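3. Materials and procedure

3.1 Sorting habits and household storage

Earlier work on how people put things away at home mostly asks them. Diaries, interviews, a tick-sheet by the kitchen door. The trouble with asking is well known by now, people describe the tidy week and leave out the other ones. We wanted something closer to what is done on an ordinary evening, with shopping still in the hall and someone on the phone.

Households were recruited in two towns, Brovovora and Morais. Brovovora is mostly older terraces, narrow, little built-in storage. Morais has newer flats with a cupboard in nearly every room. We expected this difference to matter more than it did (see 4.2). In all 200 households returned a full set of sheets. Those with gaps of more than a week were dropped before any counting was done and are not included in that figure.

Each household kept a record for 18 days. Sheets were short on purpose: what was put away, where, by whom (adult or child), and whether the place was the "usual" one. No definition of usual was given. This caused some grumbling in the pilot but we left it, the word turned out to be part of what we were after.

Small items only. Keys, post, toys, chargers, pegs, loose craft things. Furniture and food were left out, as were clothes, which follow the wash and not the room.

3.2 Open and closed storage

The main split in the analysis is between open storage (baskets, trays, shelves, bowls) and closed storage (drawers, lidded boxes, cupboards with doors). A basket counts as open even when it is deep enough that the things at the bottom can't be seen. Reviewers of an earlier version asked about this and we did try a third group, "deep open", but the coders could not agree on where shallow stopped. Agreement got better once it was removed. Drawers left open were coded closed. Tabletops were coded as a surface and kept out of the split altogether, except where a basket or tray stood on the table, in which case the basket or tray wins.

Blocks and other toys with many like parts were treated as one item per trip, otherwise a single box of bricks would swamp the childs entries for the whole evening. 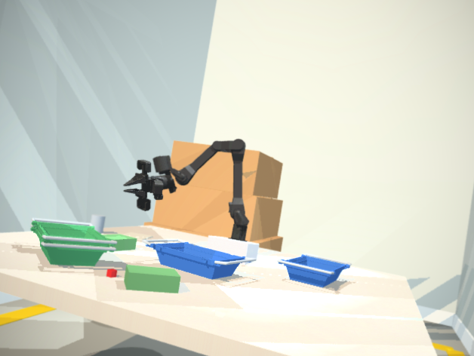

Figure 2. Baskets and blocks on a table, simulated scene.

3.3 Coding

Two coders worked through the sheets separately, starting from opposite ends of the pile. Disagreements were talked through at the end of each batch. Most came down to handwriting. A smaller number were about rooms with two uses, such as a dining room that is also an office, and here we took whatever name the household used for it.

The place names people gave were kept word for word in the first pass. "The blue bowl", "mum's drawer", "on the side". Only in the second pass were they grouped. We think this order matters and would do it the same way again. Grouping first hides how many places have no real name, and those are the ones where things get lost. "On the side" alone covers worktops, hall shelves, a piano lid and in one case the edge of a bath.

Entries with no place at all ("put away") were kept in the totals but not in the open/closed split. There were 700 of these. More than we would like, and heavier towards the last days of the record, when people were plainly tired of the sheet.

3.4 Follow-up call

After the sheets came back each household got a short call from the Zusico survey desk. Same questions each time. Which three things had been hardest to find, where did they turn up, and had anything been moved for good during the record. The last question was added late, after pilot households told us that writing things down had made them change where they kept them. That is a problem for any diary method and we do not claim to have solved it. Calls were made between 5 and 7 in the evening, which suited families less well than we had planned for, and a few were finished the next day.

Answers were noted by hand and typed up afterwards, using the Skundemeo coding sheet with the room list cut down to fit. Nothing was recorded. Where the call and the sheets disagreed we kept both, and the mismatches are reported seperately in 4.4.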